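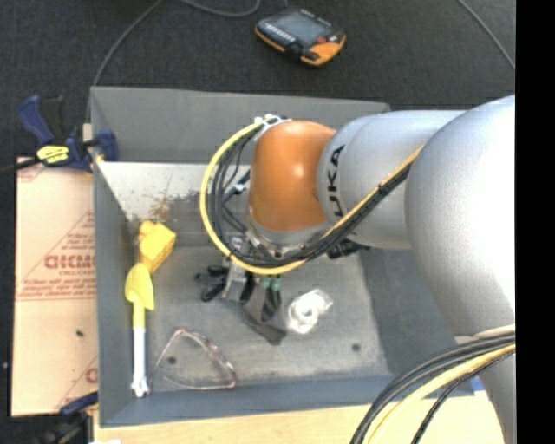
I have a drawer in my kitchen that I haven't seen the bottom of in years. Tape, a spatula, somebody's old reading glasses, the lot. So when a small outfit called Driditz said I could spend a Tuesday watching their robot pick mixed stuff out of a bin, I had a very personal reason for saying yes!

Picking sounds like nothing. You look, you reach, you grab. But ask anyone in the business and they'll groan, and after a morning there I get it. A factory arm that moves the same part to the same spot all day is old news (we've had those for ages). Hand it a jumble and it has to work out what's in there, where each thing starts and stops, and how to get hold of it without shoving everything into a corner.

Clear things are the worst. A pair of see-through glasses lying on a gray floor barely shows up to a camera, and even I had to look twice. Bright yellow stuff is much kinder, though two yellow things touching each other can pass for one big odd yellow thing. And then there are walls. A long handle right up against the side of the bin is a pain, with hardly any room to get a finger in, let alone a chunk of metal with cables hanging off it.

I watched 22 tries before lunch, and 12 of them ended with something in the gripper. Two of those got dropped on the way out. The engineers were thrilled, by the way. I was thinking about my drawer and doing some gloomy math.

The speed got me too. Each try took about 2 minutes, most of it spent sitting there "thinking," and I kept wanting to lean over and just do it myself.

Would I put one in a warehouse? For boxes, sure, people already do. For a bin of whatever, I'd want a person close by for a good while yet. At home, I think we're years off, and that's before you ask where on earth you'd put the arm. I did the drawer myself that weekend. I found three spatulas.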